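The toolbox lives upstairs

Maëlys Tanguy keeps her tools higher than most people keep their suitcases. She moved into the flat on Wikgate in July, and by the time I visited she had strong views on where a hammer ought to sleep.

"Under the sink is where tools go to rust," she says, putting the kettle on. "I lost a decent spanner that way. It came out looking like something off the Mary Rose."

Her system, if she will allow the word (she won't), rests on one box and one high cupboard. The box has a handle, a latch and a lid she no longer stands things on. Anything that doesn't fit goes to her brother. The cupboard was full of vases until the autumn – 2 of them hers, the rest inherited from tenants with more flowers in their lives.

"You empty it first," she says. "All of it. Otherwise you're just balancing a toolbox on a fondue set." 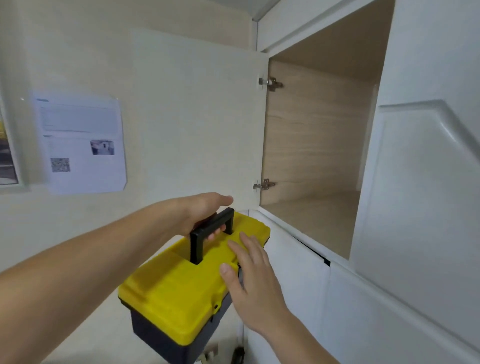 Murthy, on the other hand, thinks the whole arrangement is mad, and said so from the hallway: a toolbox should be by the front door, at knee height, where a person can find it during a power cut. Tanguy has heard this before.

"He owns one screwdriver," she says. "It's in a fruit bowl."

She does concede that weight matters. Her old box, a Drilla, was too heavy to lift above her shoulders once she had filled it with screws, and she had bought a tub of 1000 for a shelf that needed six. They now live in a jar.

"One hand on the handle, one on the side, and don't answer the phone," she says. "If you can't get it up there without swearing, take something out."

I ask what she took out.

"The spirit level. Nothing in this building is straight anyway."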